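Search this site
Type a word and press go

We use cookies to remember which pages you liked. OK / More choices

How does a shopping center work?

You've been to one. Big doors, shiny floor, smell of pretzels. But who decides which shop goes where? And why is the food always upstairs? Let's go – quick tour.

One building, lots of shops

A shopping center (or mall) is one huge building. Usually one company owns it. The shops don't own their bit. They rent it, a little like a family renting an apartment. Every month the shop pays, and the owner uses some of that money to keep the lights on, mop the floors and fix the escalators.

Take Kemgate Center. It has 64 shops on two floors, plus 11 places to eat. That's a lot of keys!

The big shops at the ends

Ever noticed that the biggest stores are often at the far ends? Those are called anchor stores. A boat's anchor holds it in place. An anchor store holds the mall together, because lots of people come specially to visit it.

Put one at each end and what happens? People walk from one to the other. Past the sock shop. Past the card shop. Past the shop that sells nothing but candles. Sneaky? A bit. But it helps the little shops get seen.

Food upstairs

Food courts are often on the top floor, or at the back. Same trick. You're hungry, you'll walk. On the way you go by a bunch of windows. Smells travel too, so you can find the fries even if you can't find the map. 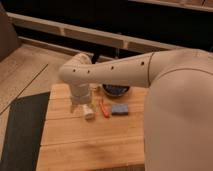
Now the middle of the mall. There's often a wide open space there, called an atrium (say AY-tree-um). Lots of light, high ceiling, maybe a fountain. This is where the fun stuff goes – face painting, a choir in December, a craft table in the summer. Shops like it when there's an event on. Familys stay longer, and someone always ends up needing a snack.

At Kemgate the biggest day last year was the kite workshop in May. The door counters clicked up to 2695 visitors. A door counter is a little sensor over the entrance. It doesn't know who you are, it just adds one each time somebody comes in.

Carts, stands and pop-ups

Not every shop has walls. Some are carts in the walkway, selling phone cases or sunglasses. Some shops only stay a few weeks. Those are pop-ups. Plirker is a sticker shop that started as one cart by the elevator. It sold enough stickers to rent a real space, and then Kemgate had 65 shops. One more opened next to it and made 66, so the map by the door needed changing. Maps in malls change all the time!

Before the doors open

The mall wakes up early. At 6 a.m. the cleaners are already there. Trucks back up to the loading dock, round the side where shoppers don't go. Boxes come in through long plain hallways behind the shops. Bread first, usually. Then clothes, toys, everything else. Security guards check the doors. At ten the shutters roll up, rattle rattle, and in you come.

Words to know

Rent – money you pay to use a space that belongs to somebody else.
Anchor store – a very big shop that lots of people come to visit.
Atrium – the tall open space in the middle.
Pop-up – a shop that only stays a short time.
Loading dock – the place where trucks drop of their boxes.

Try it yourself

Draw your own mall. Start with a long rectangle. Anchor stores at the ends. Where's the food going? Where are the bathrooms? (Don't forget those. Really.) Make up names for the shops. One reader sent us a plan with a shoe store called Zistden and a soup bar called Ojeda, with a slide between the floors in place of stairs. Would you shop there? We would.

Next time you visit a real one, find the map near the door and see if you can spot the anchors.

Get our newsletter! Ask a grown-up to put in their email address. One letter a month, puzzles inside.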